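5/8/19, Kereama bench

Moved the segmentation node over to Lachlan's new branch — builds fine, but the masks go to pieces on anything shiny. White velvet on a white table isn't helping the edge finder either! Wrist views:

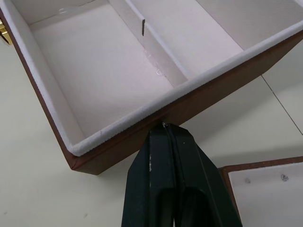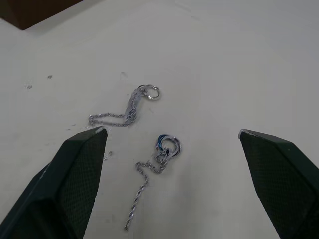

Next job is the grasp scorer. It still samples 2,000 candidates per call and I reckon 100 would do if we seeded them from the mask outline. Ngaio wants the force limit in the config file too, so I'll do both together.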